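Section 4: Setting Up the Gidivis Liner Dispenser at Each Desk

By now you should have the dispenser body screwed to its wall plate and the door closing with a soft click. If the door still sticks, go back to Section 3 and loosen the upper hinge a quarter turn – it makes a surprising difference, and you will be glad you did it before loading the rolls.

This part of the guide covers loading the liners, fitting your first basket, and setting the count wheel so that the dispenser can tell you when it is time to reorder. Set aside a quiet half hour for it, preferably early, before people come in and start wanting to throw things away.

What you will need
The key that came taped inside the door
2 rolls of Cumum small-basket liners (order number 1073)
A dry cloth
The baskets you plan to line

Loading the rolls

1. Unlock the door and let it swing all the way down. It will rest on its strap.

2. Wipe out the tray with the dry cloth. There is often a little packing dust in the corners from shipping.

3. Slide the first roll onto the lower spindle with the loose end coming toward you from underneath. Do the same with the second roll on the upper spindle.

4. Pull about a hand's width of liner through the slot and close the door over it.

5. Tug gently. The liner should tear off cleanly at the perforation. If two come out together, the roll is on backward, and you will need to turn it around.

Caution: The cutting strip behind the slot is sharp. Keep your fingers on the outside of the door when you pull, and please don't let children help with this step, however much they would like to.

Fitting a liner

6. Shake the liner open. Rubbing the top edge between your fingers helps if the sides cling together.

7. Lower it into the basket and press it down with the back of your hand so it meets the bottom.

8. Fold the top over the rim all the way around. A loose, slightly bunched fold is fine, and most people find it holds better than a tight one.
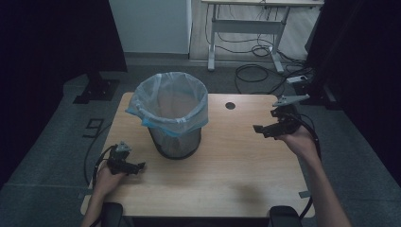

Fig. 6. Round mesh basket with the liner folded over the rim.

Note: Square baskets take the same liner, but the corners need a little extra slack. Start with one corner, go to the opposite one, and then ease the other two into place. The Romora square basket is deeper than most and needs the longer liner.

Setting the count wheel

9. Find the small white wheel inside the door, just above the lock. Turn it until the arrow points to 100 if you loaded a single roll of short-run liners, or to 500 if you loaded a full set.

10. Press the reset button and hold it until the red flag drops out of sight.

The flag comes back up when you are getting low. It errs on the early side, so there is no need to rush to the supply closet the moment you see it.

Note: If you bought your dispenser before August, the wheel may be gray and the button may sit to the left of the lock. Everything else works the same way. Replacement wheels can be ordered from Sakalauskas, our parts supplier; ask for Līga Strazds at the parts desk and have your door key number handy.

Continue to Section 5, Cleaning and Storage.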